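From: Norbert Kerekes
To: irkent-workshop list
Date: Nov 28, 2018
Subject: Re: red wedges for the lobby

> Did anyone settle on a covering for the big hanging shapes? Farkas has 48 yards of the felt left, but I'm worried it'll show every fold. Also, do we want the points facing up or down?
> — Trukora

Points down, please! I tried it both ways over the weekend and point up just looked like a traffic cone to me (sorry to whoever drew the original sketch). Point down has a bit of drama to it, and you notice it from the stairs.

On the felt, I wouldn't fuss over folds. These things are all flat faces anyway, so a crease running down toward the tip looks right at home. What I would fuss over is the color. We want the bright scarlet, nothing near maroon, and matte — the shiny stuff Prallivari sent in August was awful under the lobby lights.

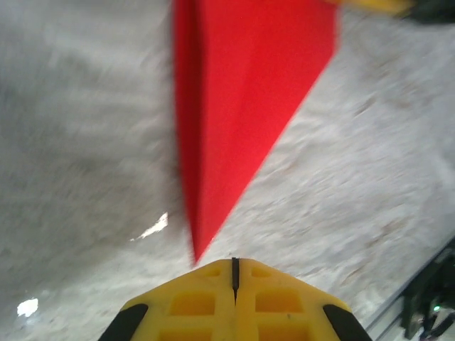

Red over a gray concrete floor is a lovely combination, and I'd leave the floor bare for that reason. No rug, no runner, no matter what the front desk says. If we need to keep people from walking under the shapes, a couple of planters would do it.

Could someone bring the long ladder on Friday? Mine is 80 inches and I can't reach the hooks with it. I've got fishing line and plenty of spare hooks already.

Norbert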